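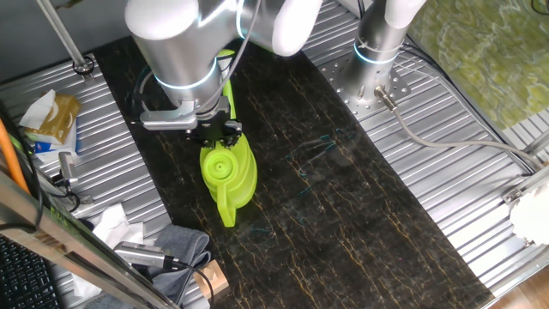 Yard signs first, they're what everybody writes in about. Wire stakes do not go into hard summer dirt. They fold. You get one leg in and the other one curls up like a paperclip and then you have a crooked sign with a candidate's name on it for two months. So soak the spot. A plastic watering can does it, and get a bright one, lime green is perfect, it shows up in the grass and you won't drive off without it. Long spout matters too — you want a thin trickle right where each leg goes, not a mud puddle in a supporter's lawn. Wait ten minutes, do the next yard, come back. Push from the bottom rung with your shoe, never from the top of the sign.

Updated 24/06/2025. Most of these come from running three races out of my own kitchen in Winirico, the last one being Rostislav Bednárik for town council. We lost by 20 votes. The signs looked good.

More on signs

Ground like concrete? Make a pilot hole. Old long screwdriver and a rubber mallet. Two holes, same width as the stake. Cut a strip of scrap wood to that width and mark it so you're not guessing at every yard.

Check before you hammer anything. Sprinkler lines. Ask the homeowner where they run. I hit one on Jultero Street and paid for it.

Corrugated plastic signs: slide the stake up the flutes, not between the front and back of two signs taped together. If it's windy put one small zip tie through at the top of each leg. Cut the tail off flush with nail clippers, the sharp end will get somebody's hand.

Bird mess, road grime, tree sap. Dish soap and warm water, soft rag. No scouring pads, they take the ink right off. Sap comes up with a little rubbing alcohol but try the corner first.

Storing them until next time: flat, in the dark, not leaning. Leaning signs bow. Mine go under the guest bed. If you have a garage get them up off the floor, mice like the flutes.

Stakes get stored seperately. Bundle by 20 with a strip of old bike tube, better than string, doesn't slip. Rust spots — steel wool, then a wipe of cooking oil.

Check your town's sign rules before you put out anything. Ours wants them off the strip by the sidewalk and down soon after the vote. Yours will be different. Call the clerk.

Envelopes at the kitchen table

We did 700 in one night. Possible. You need a table with nothing on it, and a system.

Don't lick. Damp kitchen sponge in a saucer, folded side up. Fan the envelopes so only the gummed strips show, like roof shingles, one swipe down the whole lot, then close them from the top. Too wet and they wrinkle. Squeeze the sponge out first.

Folding: the back of a butter knife, or a clean popsicle stick, makes a sharp crease and saves your thumbnail. Do all the folding first. Then all the stuffing. Then sealing. Switching back and forth is what eats the night.

Weigh one finished piece on the kitchen scale before you seal the rest. Please. If it's over the limit for one stamp you want to know at piece one.

Muffin tin for stamps, rubber bands, paper clips, pens. Baking sheets with a rim for moving stacks to the counter. Shoe boxes are the right width for standard envelopes standing on edge, put a folded card in to mark where each street starts.

No food on the stuffing table. Drinks on a chair. I'm strict about it ever since the salsa.

Label came out crooked? Hair dryer on low, count to fifteen, peel slow. Works for most paper labels.

Clipboards and petitions

Pens die in the cold. If you're out in December getting signatures keep two in an inside pocket and swap. Pencils don't count for most petitions so don't be tempted.

Tie the pen to the board. Dental floss is stronger than string and it's already in the house.

Rain — a clear gallon freezer bag over the whole board, hand goes inside to write. Looks silly, works fine. Put a paper towel under the sheet to soak up the damp.

Cheap clipboards have a weak clip. I use Bavex binder clips on the bottom corners, one each side, so the page doesn't lift in wind. Got mine at Araújo hardware, any medium clip would do.

Never leave filled sheets in the car. Heat, coffee, dogs. They go in a folder in the same kitchen drawer every single night and the drawer has nothing else in it.

Shirts, banners, buttons

Printed campaign shirts: inside out, cold, hang dry. Dryer cracks the lettering by the third wash. Iron from the inside only, with a dish towel between.

Sweat marks at the collar after a parade. Baking soda paste, half an hour, old toothbrush, rinse. Don't scrub over the print.

Vinyl banner creases. Lay it on a warm driveway in the sun, print side up, it relaxes by itself. Roll it afterwards around a wrapping paper tube, print side out. Never fold it, not even "just for the drive home".

Grommet tore out? Duct tape both sides, then punch thru with a hot-glue-free hole, meaning a plain leather punch. Glue melts on a hot day. Bungee cords at the corners, not rope, so it gives when the wind picks up.

Button pins rust if they're stored damp. Jar with a lid, a spoon of dry rice in a scrap of coffee filter. Change the rice each season.

Feeding the door knockers

They come back hungry and at different times, so nothing that has to be served hot on the dot. Slow cooker of beans or pulled chicken on warm, rolls in a bag beside it. Wrap the lid in a towel if it's going in a car, and run a bungee handle to handle over the top.

Freeze water bottles two thirds full the night before, top up in the morning. Cold until mid afternoon. Leave the caps loose in the freezer or they split.

Write what's in the food on masking tape on the lid. Nuts, meat, dairy. Folks will ask every time otherwise.

Coffee for a crowd goes bitter on the burner. Pour it into a thermos as soon as it's brewed, and rinse the thermos with boiling water first.

Afterwards

Door hanger leftovers: blank side makes good grocery lists. Yard sign plastic cuts with a utility knife and makes drawer dividers, seed tray liners, a kneeling pad if you stack a few and tape the edges. Wire stakes hold up tomatoes for a while, peppers for longer.

Pull the signs the morning after, win or lose. Same watering can if the ground's dried up again, wet round the legs, wiggle, lift straight. Fill the holes with your heel.

Got one about getting wallpaper paste off a folding table, will add it when I've tried it on mine.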